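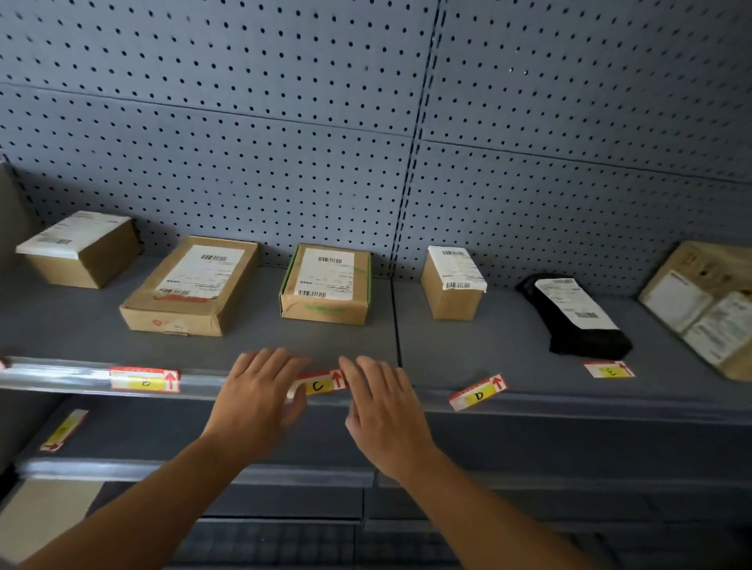

Parcels on a metal shelf, Plosley business park open day

The park opened its doors on 30 Sep 2023 and I went round with Mwende Kinyua from the enterprise office. There are 27 units, all but two of them let. Thoroddsen, the largest tenant, employs about 100 people and wants more on the late shift. Parking was tight. The bus from Haseten runs every 40 minutes - too few for shift workers, Mwende said. A new timetable is due in October.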